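Osik over-the-sink dish rack: two months of washing up with it

I have a dishwasher, so why on earth did I go looking for a dish rack? Well. There are plates in our house that go in the machine and plates that don't, and the ones that don't used to spend their lives on a tea towel on the worktop, dripping. The tea towel was permanently damp and smelled like a swimming bag. By the end of last summer I'd had enough of it and ordered the Osik rack from Katiyar, the little homeware shop near the station in Flanodville, who had it in by September.

It's a black one with parallel slats and thin gold-toned rails down the sides, and it sits across the sink instead of next to it. That was the whole attraction for me. Our worktop is glossy white (lovely to look at, a complete pain to live with) and every drop of water shows on it, so anything that drains straight into the basin was always going to win me over.

Getting it set up took no time at all. You take it out of the box, peel off what felt like 100 little bits of protective film, give it a wash and lay it in. There was a leaflet with 8 steps on it and I used two. My one grumble at this stage was the smell, a sort of new-shoe whiff that hung about for a few days and then went.

Now, a word on what it's like next to the dishwasher, as I think plenty of people will be using it the way we do. The machine is right beside the sink, and when the door's down there isn't a lot of standing room, so I do everything from the one spot: a plate comes out of the suds, I decide whether it's a rack plate or a machine plate, and off it goes. The dishwasher's wire racks are brilliant for anything that will stand up by itself between the tines. They're hopeless for my big round off-white plates with the hand-painted backs, which is a shame when they're the ones we eat off most.

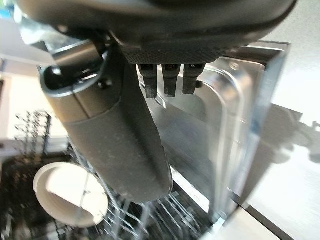

Those plates came from my aunt, and she'd have my head if she found out I'd ever put one through a hot cycle (I have, once, and I'm not telling her which). So they get done by hand and go flat on the Osik. I worried that lying flat would leave a puddle in the middle, and it does if you put them face up straight from the tap! Tip them first, or lay them face down if you're in a hurry. I tend to tip them and then forget, and they're still perfectly fine by the time I've had a cup of tea.

The slats are close enough together that a teaspoon won't go through if you lay it across them. Lay it the same way as the slats and it's gone, straight into the sink. Forks behave a bit better. I keep a jam jar at the back for cutlery and it wobbles, though I've only lost the one jar so far. My neighbour Sunita Sandhu has the same rack and swears by a flat-bottomed mug, so maybe try that.

Glasses are where I'd take a mark off. Tall ones feel a bit precarious, and I wouldn't put wine glasses on it at all with children charging about. Tumblers upside down are no bother, and it'll take up to 7 of mine in a row if you leave the plates for the next round.

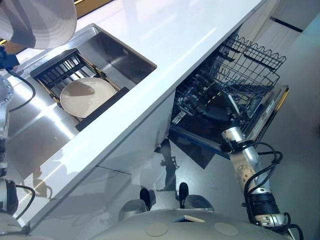 Plate on the rack in the sink, dishwasher open alongside.

Cleaning it is easy enough. A soapy sponge along each slat, then an old toothbrush where the slats meet the rails, because that's where the gunk collects. We've got hard water and the black does show limescale, much more than I'd expected, so once a week or so I wipe it down with a splash of vinegar. The rails have kept their colour through all of that. I was half expecting the gold to come off on the cloth, and there's been no sign of it.

I did look at a Stindgate rack before I bought this one. It was cheaper and had a separate tray underneath, and my brother-in-law Kamlesh Rana has had his for years and is very happy with it. But it stands on the worktop, and the tray has to be emptied, and I know perfectly well I'd never empty it. If you haven't got a sink you can spare then the Stindgate makes more sense, and you'd save yourself a few pounds.

That's probably the biggest thing to think about, by the way. With the Osik in place you can't fill the basin, so when it's time to do the roasting tin the whole lot has to come out and go somewhere. Mine gets propped against the wall behind the tap, where it drips on the worktop, so yes, the tea towel is still in use on Sundays when there's a proper pile of pans. Measure your sink before you order, too. Ours is a plain rectangular stainless steel one and the rack sits nicely in it, but I can't see it working in a round one.

Would I buy it again? I would, yes. The worktop is mostly dry and the good plates are safe. Four stars, with the missing one for the wine glasses and the limescale.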